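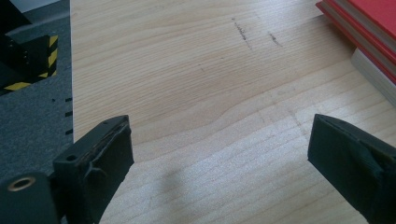 Wood grain on a light tabletop.

I spent eleven years cutting and staining tissue in a hospital pathology lab before I ever owned a house, and I still clean my kitchen like somebody is going to come by and check my bench. My sister thinks this is hilarious. She also calls me every time she spills turmeric on something, so I'm writing the stain stuff down once and for all and she can look it up here!

First thing, and I'll nag you about it all the way down this page: figure out what the stain is made of before you grab a bottle. In the lab we had one dye that loved one part of a cell and another that loved a different part, and you never mixed up the jars. Kitchen stains are the same way. Blood, egg and milk are protein. Coffee, tea and red wine are tannin. Turmeric and curry are basically dye. Butter is butter.

Protein stains get cold water. Cold, cold, cold. Hot water cooks the protein right onto the fibers and then you own that stain. I run the cloth under the tap from the back side, so the water pushes the spot out the way it came in, then rub in a little enzyme detergent and leave it in a bowl of cold water while I make dinner (an hour is fine, overnight is fine too). Wool and silk don't go in the enzyme bowl, they're protein themselves.

Coffee and tea come out of a white mug with baking soda and a wet finger. I'm serious, a finger works better than a sponge. For a cotton tablecloth I use one part white vinegar to two parts water, dab it, rinse it, and wash as usual. Skip bar soap on tannin, it can set it.

Turmeric is the one that gets me. I stained a Drimwood cutting board bright yellow last June and I was ready to toss it. What fixed it was dish soap first to get the oil off, then two afternoons on the back porch in full sun. The yellow faded to where I had to tilt the board to find it. Sun works on plastic lids and white dish towels too. Colored towels will fade along with the stain, so go easy there.

Now wood tables. I have ruined one, so learn from me. Wipe with a cloth you've wrung out hard, go with the grain, and dry it right after with a second cloth. White rings from a hot mug are usually moisture caught in the finish, and a soft cloth with a dab of plain mayonnaise left on for a couple of hours gets a lot of them. Yes, mayonnaise! It smells like a deli for a while. Black rings are down in the wood itself and that's a sanding job. If you do sand, start at 120 grit, finish at 220, and always, always with the grain, even on the corners where it's awkward.

For oil on unfinished wood, pile on cornstarch and walk away until morning. Brush it off, do it again. I needed three rounds for olive oil on my butcher block.

Labels! I label everything with the date I opened it, which is pure lab habit. Painter's tape and a permanent marker, stuck on the side of the jar and never the lid, since lids wander. My old supervisor Kumiko Nagano used to go down the row of reagent bottles first thing in the morning and anything without a date went straight in the waste bin, no discussion. I do the same with my spice drawer now and my cumin has never been better. Hydrogen peroxide especially needs a date. Once the bottle's been open six months I pour a little in the sink, and if it doesn't fizz when it hits a bit of yeast, I buy a new one.

Keep bleach by itself. Not with vinegar, not with ammonia, not with the peroxide, and not in an old spray bottle that used to hold something else. Open a window when you use it. I keep mine on a separate shelf in the garage, which drives my husband nuts because he's the one who has to go get it.

Last one for today, knives. Wash them by hand, wipe from the spine toward the edge, dry them right away. A magnetic strip is kinder to the blade than a drawer. Mine is up high enough that my nephew can't reach it.

Next time I'll do grout and the inside of the oven. If you have a trick for candle wax on linen, leave it in the comments, I've got a runner that's been in a bag since Christmas.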